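I went over to see Yen-ting Siu because I wanted to know how a small outfit decides what to buy when it decides to get into robotics. She runs the equipment budget at Kinelitz, and she started talking about cables before I had my coat off. "Everyone budgets for the grippers," she told me. "Then you add up the cables, the mounts, the computers, and you want to lie down!"

Kinelitz works with hand-held grippers, a pair at a time, with a person doing the moving. I asked why she hadn't gone straight for robot arms (I would have, I like the big toys). "Arms are next year's line. For now I'd like more people collecting, and a pair of these costs me a lot less than an arm does." 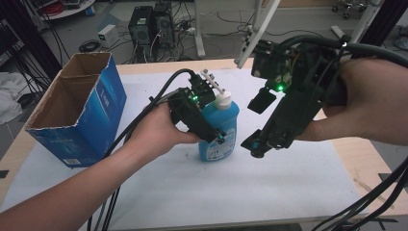
A gripper in each hand, with the blue pump bottle on the table.

Her first plan was for 20 pairs. She got quotes from two suppliers, Brinaveck and Ororo, and cut the order to 13 once she saw what spare fingers cost. I laughed, she didn't. "Fingers are like printer ink. You'll buy them forever, so ask that price first."
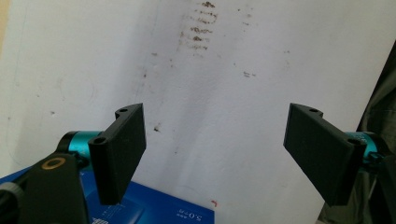
Kinelitz workshop, December

We got onto the dull stuff next, and I have to say I loved it. Yen-ting keeps a spreadsheet named Chiu, after the old boss who started it, and every screw goes in there. She had 300 finger pads penciled in for the year — I thought it was a typo. It wasn't. She'd rather have a drawer full than a whole crew standing idle while a package sits in customs.

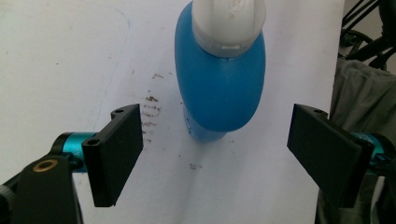
Props get their own line too, and it's a tiny one. "I give each table $100 for things to pick up," she said. "Bottles, boxes, whatever's at the store. People want to spend more on it and I always say no, go look in your kitchen first." She's much looser with money for tables and floor space, and told me she underbudgeted both the first time around. Two people with a pair of grippers each need more elbow room than you'd think.
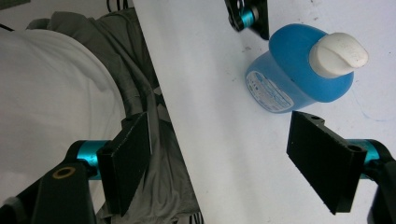
Between the finger pads: a blue bottle with a white pump cap.

So what would she tell somebody with a blank budget and a catalog open? Buy one pair, she said, and use it for a month before you sign for the rest. Write down everything you had to run out and get. "That list is your real budget," she said, "and mine was two pages long." She's still waiting on the second quote for arms, and she promised to call me when it comes in.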